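Home | Courses | Handouts | Reading Room | Contact

This site uses cookies to remember your settings. Accept | Manage

Textiles and Home Goods, Unit 4
Handout: Reading a Striped or Plaid Cloth
Prepared by Lurdes Correia

Last week we covered fibers and yarn. This week is about pattern that is made on the loom, as opposed to pattern that is printed afterward. Bring the handout to the lab session, where we will use the sample books from the Janow mill.

1. Warp and weft

The warp threads run the length of the loom and are held under tension. The weft threads cross them from side to side. In a plain weave each weft thread goes over one warp thread and under the next. In a twill it passes over two or more, with the step moving over by one on each row, and this gives the slanted lines you see on denim.

A stripe needs color changes in only one direction. If the warp is dyed in bands and the weft is a single color, the stripes run lengthwise. For a plaid you change color in both directions.

2. Where the colors cross

Take a red band in the warp and a yellow band in the weft. Where they meet, both threads show, and from a few steps back the eye mixes them into an orange. Up close the two colors are still separate. For this reason a plaid seems to have more colors than the yarns that went into it.

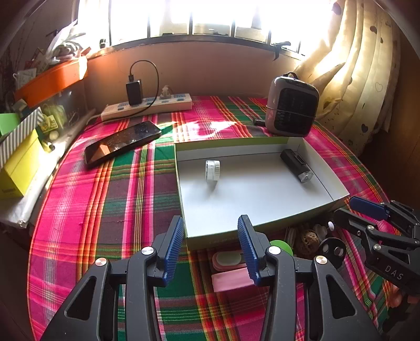
The order in which the colors repeat is called the sett. Weavers write it down as a list of colors with the number of threads for each. A symmetrical sett is read forward to a turning point and then backward. An asymmetrical sett starts over from the beginning each time. Write out the sett for your own sample before the lab. You will need a magnifier and a pin.

3. Planning a warp

Multiply the width of the cloth by the number of threads per inch, then add the edge threads. The Teixeira pattern we use in class has 800 warp ends. Check your total against the sett, as a repeat that does not divide evenly leaves one side of the cloth different from the other. Sometimes that is wanted – mostly it is a mistake.

Allow extra length for take-up and for the waste at each end of the loom. Vasco Peixoto's notes on shrinkage are in the Reading Room under Unit 2.

4. Cloth for the table

Table linen gets washed often, so dyes should be fast and the weave fairly close. Large repeats can look fine on the bolt and crowded on a small table. Look at how the bands meet the edge as well. On a curved edge they are cut at a changing angle, and a wide band may shrink to a sliver.
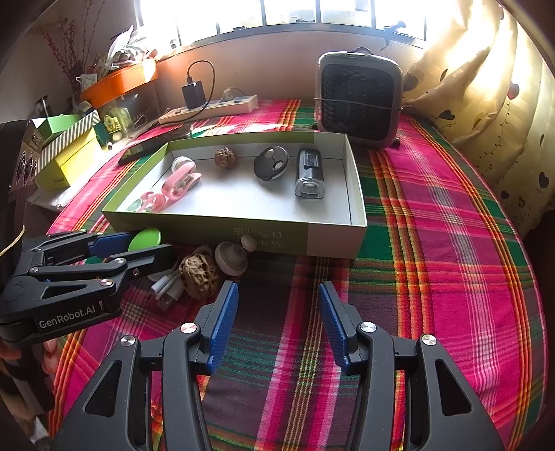
Fig. 2. Plaid woven tablecloth, multicolor stripes, with curved edge at right.

For the written part, choose a cloth from home and answer in about a page. Say whether the pattern is woven or printed and how you can tell. A printed plaid is often paler on the back, and its lines may wander off the grain.

Reading: Mafalda Tavares, "Notes on the Sett," sections 2 and 4.

Written work is due at the start of the June lab.

Shares: 4 | Comments: 2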